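Sunday, March 24, 2024

Up at seven, at the workshop by half past eight. Mohcine Filali already had the heater on and the kettle going. We had the back bench at Lindley booked until four, which is the longest stretch we've had since January.

First job was the base plate for the real arm. The holes I drilled last week were out by a couple of millimetres on one side, so I opened them up with the round file and then had to find bigger washers. Lindley's fastener drawers are a mess. Found the washers in the drawer marked hinges. The plate now sits flat and all the bolts pull down evenly. Went round them twice with the torque wrench and wrote the setting on the bench in pencil.

Mohcine worked on the gripper mount. The printed bracket cracked along the layer lines when he tightened it, the same as the last one did. He has started another with thicker walls and turned the other way round on the bed. It wasn't going to finish before we left, so we put a note on the printer asking people to leave it alone. If this one goes too we'll cut it from aluminium and stop messing about.

With no gripper to fit, the rest of the day went on the kitchen sim. The plan is the same as before: get the pick working in there, then move the same code across to our own arm when the wiring is done. We're using the Franka in the sim as it's the model that came with the setup, and ours is near enough in reach for the first tests. I ran the jobs from the old desktop and Mohcine watched the overhead and wrist views on his laptop. 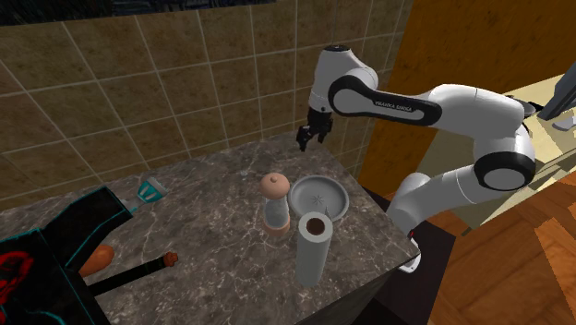
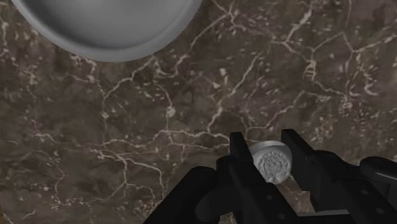
Ran the batch before lunch with the settings from Thursday. 727 tries, 472 of them good. The log puts most of the failures down to the fingers closing too early. I had the close command going out on a timer, which was lazy. Changed it to wait until the arm reports that it has stopped moving, and put a short pause after that.

Lunch was cheese rolls from the place on the corner. Latifa Belhaj came by with her drill, which I'd asked to borrow, and stayed for an hour. She used to do the control panels at Bensaid and knows far more about wiring than either of us. She looked at our cable run and said the motor leads and the encoder leads shouldn't share the same sleeve. I knew that really. I'd put them together to save time. Pulled the whole lot out and ran the encoder leads down the other side of the upright with new clips. It took most of an hour and used up the last of the small cable ties.

She also thought the emergency stop was in a silly place, behind the arm where you'd have to reach past it. Moved it to the front edge of the bench. It needs a proper box, but for now it's screwed to a block of pine and it does cut the power. Tested it a good few times from both sides of the bench.

Second batch in the afternoon was shorter because of the time. 203 tries, and 26 failures, so the change to the closing was worth making. The ones that are left look to me like a different problem. The approach comes in slightly off to one side when the target is far from the base, and I think it's my offset for the gripper that's wrong. I measured it from the drawing and I may have used the wrong face. Will check it against the file tomorrow evening if I'm not too tired.

Mohcine wants to add more objects and shift them about between tries. I'd sooner get the offset right first. We agreed to do the offset, run the long batch again, and then add things one at a time. He's going to call the whole project Drarnitari in the code whether I like it or not. It's already in the folder names.

Spent the last half hour tidying. Swept up the filings, put the washers back in a sensible drawer and labelled it. Paid for the bench and booked the same one for a fortnight's time.

To get: cable ties, a box for the stop button, two metres of sleeve, M6 washers to replace the ones I used. Ikow had the sleeve cheapest when I last looked. Also give Latifa her drill back, as I brought it home by mistake with the battery still on it.

Home by five. Shoulder sore from the filing. Soup and an early night.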